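The notes in this folder are for whoever looks after the left arm on the Plornska bench, and they go with the recordings kept next door in `sessions/`. I've tried to put down what I would have wanted to read on my first morning with it – so please forgive the length, and skip to the part you need.

## What's in the folder

- `setup.md` – power-up order and homing
- `hand_care.md` – cleaning and checking the fingers
- `faults.csv` – every stop we've logged, 1039 rows so far
- `sessions/` – 1745 recordings of pick attempts on soft household goods

Last full check of the cell: Thursday, April 18, 2019.

## Before you power up

Walk along the aluminum rail at the near edge of the table and try each screw with your fingers. If one turns, snug it with the short hex key, and please don't lean on it. We stripped a thread in March and it took Arturo D'Amico the better part of an afternoon to get the stub out (thank you again, Arturo).

Next, look at the cable by the base. It should have a soft curve in it all the way through the arm's travel. If it pulls straight when the arm reaches for the far side of the carpet, loosen the clip and feed it a little more slack.

Then home the arm, and only then the hand. The Rebane controller will let you do it the other way around, but the wrist offset comes out wrong and you'll be chasing it all day.

## Looking after the hand

Wipe the fingertips with a barely damp cloth at the start of every shift. Bags and wrappers leave a film on them, and you'll notice it first as slipping on anything smooth. Run `finger_sweep` afterward and watch for a finger that lags behind the others.

The thumb gets its own check. Open and close it 9 times from the Mometti panel with nothing in reach, and listen. A faint whir is fine, a click is worth a line in `faults.csv`.
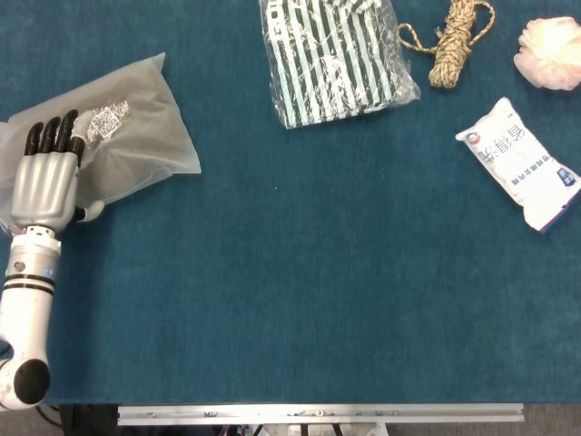 Once the sweep passes, I like to finish with a slow press on something flat and soft before going on to real picks. Lower the hand by hand-guiding it, let the fingers curl, and read the contact values on the panel. Anything over 700 at rest means the zero has drifted, so lift clear and run `tare_hand` again.

## Carpet and items

Brush the carpet weekly, always away from the rail. Keep the packaged things in their packaging, and retire a bag once it tears. Spares are on the Vestwood shelf, second from the top.

## Known trouble

- Homing sometimes times out after a long weekend. Cycle the power once and wait a full minute.
- `finger_sweep` reports the thumb under the wrong name in older logs. I've left those files alone.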